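Iltico Community Board > Local Government > Charter amendment, the signature thing

Started 2025-08-11

pinch_hitter
OK so did everybody read the charter amendment they want on the March ballot? Section 6, the petition part. Right now if you want to force a vote on an ordinance you need 1,475 signatures and you get 90 days. New version keeps the number but you get 48 days. And the clerk can toss a whole sheet if one signature on it is bad. One. Whole sheet gone.

I am not a lawyer. I read it twice at lunch. Somebody tell me I'm reading it wrong

oldferryroad
You're not reading it wrong. Page 26 of the packet. It's in the redline, small type.

marlene_k
I think you are reading it a little wrong. It says the clerk "may decline" the sheet. May isn't shall. Clerk has discretion.

pinch_hitter
Discretion is worse!! Then it depends on if the clerk likes your petition.

marlene_k
Or the clerk uses common sense like she has done every year I've lived here. The current charter says nothing at all about bad sheets. Nothing. Last time they argued about it for weeks. At least now there's a rule.

tallgrass
Not much of a rule if it's "may".

Sowmya Joseph
Using my real name, as always. I carried petitions on the Deák Street rezoning so I have some skin in this. Couple of things people should know before this turns into a clerk fight.

The time limit matters way more than the sheet thing. We got ours in with the full period and barely. Rain, holidays, people away. Door to door you get maybe one signature per three houses and half of those want to talk about the snow plows. Cut the time in half and you are telling people with jobs and kids don't bother. Only ones who can do it are ones who can pay for circulators.

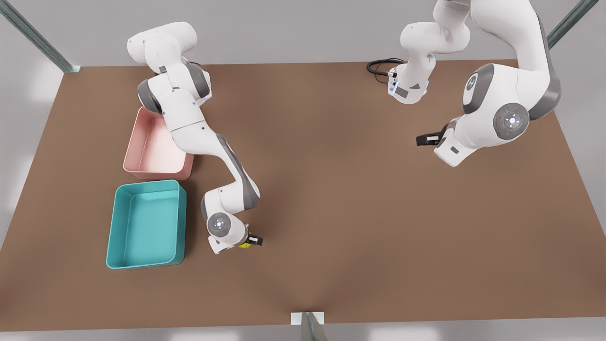
And paid circulators is exactly what they say they're trying to discourage. So which is it. I asked at the work session and got told the shorter window "promotes certainty." Certainty for who? An ordinance takes effect 30 days after passage in any case unless a petition is pending. I'd like to see one example where the long window hurt the town. Didn't get one.

Also – the right of referendum is in the state constitution, towns only get to set "reasonable procedures." So there may be a legal problem if somebody wants to push it.

oldferryroad
Sowmya the state part is what I keep bringing up and getting ignored. Article on local government, referendum is "reserved to the people." Reserved. Not granted by council.

marlene_k
"Reserved" doesn't mean unlimited time. Every town has a deadline. Hesik has 45 days and they had two referendums in the last ten years, nobody's rights died.

oldferryroad
Hesik also has a way lower signature number. You left that out

marlene_k
I didn't leave it out, I didn't know it. What is it?

oldferryroad
Five percent of who voted in the last town election. Not five percent of everybody registered. Big differnce. Works out to a few hundred.

marlene_k
OK that is a fair point. I'd support going to that formula honest to God. But then say that, put in a comment asking for that, instead of "power grab" which is what the other thread is full of.

tallgrass
It can be a power grab and also need a comment letter.

Kornél Szénási
Was on the charter review group that sent this up, so throw things at me. Some background, quick, I'm between calls.

We did not write 48 days. Our draft said 75. The 48 came back after the consultant review, Stollinine, they did the "model charter alignment" or whatever it was called. The sheet language is theirs too. We voted to forward the package as a package, which I regret, but the choice was that or lose the good stuff. Open meetings notice going up to six days from two. Vacancies filled by election and not appointment. Those are good. People on here asked for those for years.

pinch_hitter
So vote for the bad part to get the good part. Is that even allowed? Thought there was a single subject rule

Kornél Szénási
State says a charter amendment has to be single subject. A charter REVISION doesn't. They are calling this a revision. Town attorney signed off.

oldferryroad
There it is.

marlene_k
Kornél thank you for explaining. Is there still time to split it?

Kornél Szénási
Second reading hasn't happened. Council can split it on a motion. Needs four votes. I count on people showing up more than I count on votes tbh

Sowmya Joseph
Thank you Kornél, I didn't know it was 75 originally, that isn't in the minutes anywhere that I can find. Going to ask for the earlier draft through records.

Put my comment together tonight, will paste the short version when it's cleaned up. Main asks: split the question, go back to 75 at least, strike the sheet language and count signature by signature like the state does with its own petitions.

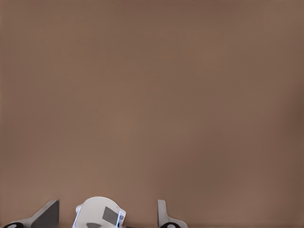
One more hole I found going through Section 6 again, there's no appeal. Old charter, if the clerk says your petition is short you get ten days to cure and then you can ask for a hearing. New one has the heading, "Review of Determination," and then goes right on to Section 7. I looked for a page that didn't get scanned. There isn't one. Under that heading it's as bare as all that plain brown up there, not a mark on it, and you could stare at the slight shading all night hoping for a word. So either somebody deleted the text and forgot the heading or there's text coming later that we haven't seen. Neither one should be going to a second reading.

tallgrass
wait a heading with nothing under it?? lol. what are we paying them

pinch_hitter
Just checked my copy. Yep. Heading, blank, Section 7.

marlene_k
Mine too. OK that one bothers me. You can't give the clerk "may decline" and then no hearing. I'm still not against a shorter window but I'd sign on to the cure period going back in.

oldferryroad
Marlene signing something. Mark the calender

marlene_k
I sign things. I signed the Deák Street one. Sowmya was at my door.

Sowmya Joseph
You did and you asked me about the snow plows.

Kornél Szénási
The cure period was in our draft, ten days, same as now. I'll dig up my copy and forward it. Don't think anyone meant to take it out, but I'm not going to swear to that.

iltico_native
People get so worked up. Representative government means you elect them and they decide. Don't like it vote them out. I don't want every ordinance going to a petition, we'd never pave a road.

oldferryroad
How many ordinances have gone to petition here? In your lifetime?

iltico_native
Not the point. It's the principle

oldferryroad
Founders put checks on legislatures on purpose. Same principle. You can't vote them out till the term is up and by then the thing's built.

tallgrass
also the road got paved fine. it's the one by the Hesik line that didn't and that's the county's

pinch_hitter
Back on topic pls. Where do written comments go, is it the clerk's email or the form? The form timed out on me twice. Had to retype the whole thing

Kornél Szénási
Either. Use the email, put "Section 6" in the subject line. Has to be in by noon the day before second reading to get in the packet, otherwise they just get it handed to them at the table and it doesn't get read.

marlene_k
Can we do one letter with several names or does that count as one comment?

Kornél Szénási
Counts as one. Send separate. Short is fine.

Sowmya Joseph
Got about half of mine trimmed. Anybody who wants to borrow the cure period paragraph message me, change the wording some so they aren't all identical. Records request is in.

pinch_hitter
Messaged you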